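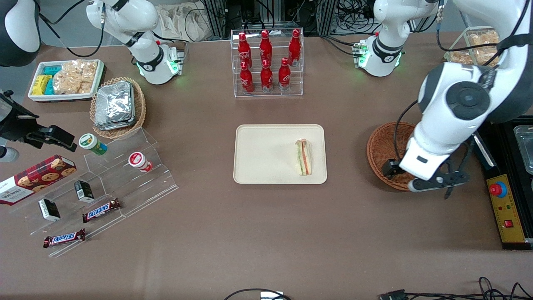
Slide 1. Snack counter layout, with drinks at the back and the tray in the middle.

Home | Talks | Notes | Contact

Setting Up a Small Snack Counter
Speaker notes, Marisol Cuautle
Flondedport, 11/19/25

Start with slide 1 and leave it up. Give people a moment to look before talking.

Say who I am. I ran the counter at the Ekwueme building for two years and now set up counters for other offices. Ynyr Landeg did the first layout there and I still use most of it.

First point: height. The Coke bottles are on a two-tier rack, three up and three down. Tall things go at the back. If you put bottles in front, people reach over them and knock them down. Clear acrylic is good for this because you can see what is on the lower tier.

Second point: one tray per customer. The cream tray has a wrapped sandwich on it and there is still room on the left half for a drink and a bag of something. Keep the tray space in the middle of the counter open. Do not let stock creep into it.

Third point: group the small stuff. Little boxes at one end of the white tray, bags of crackers or crisps in the rest. The foil packets get their own basket. Small packets slide around, and a basket with sides holds them.

Ask the room: what do you keep in a basket at your place? Take two or three answers, no more.

Stepped stand on the left. I like these for cups and cylindrical containers. One of the cups is lying tilted, so mention that round things need checking when you walk past. Straighten them with the label facing out.

Empty wicker basket on the right. I keep one clear on every counter for returns and things people change their minds about. Empty it at noon and again at closing.

Costs, if asked. At the Ekwueme counter the racks, trays and baskets came to $144. We budgeted $2000 for the first September, mostly stock, and spent $983.

Skip the part on price labels if we are past the half hour. It is in the handout.

Last thing: draw your layout on paper and tape it inside the cupboard door, so whoever opens up can put it back the same way.

Questions. Handouts are by the door.

Related talks
Restocking Without Closing the Counter
Mustitz Break Room: Before and After
Price Labels People Can Read
Notes from the Ziner Workshop

Contact Marisol Cuautle | Copyright 2025 | Back to top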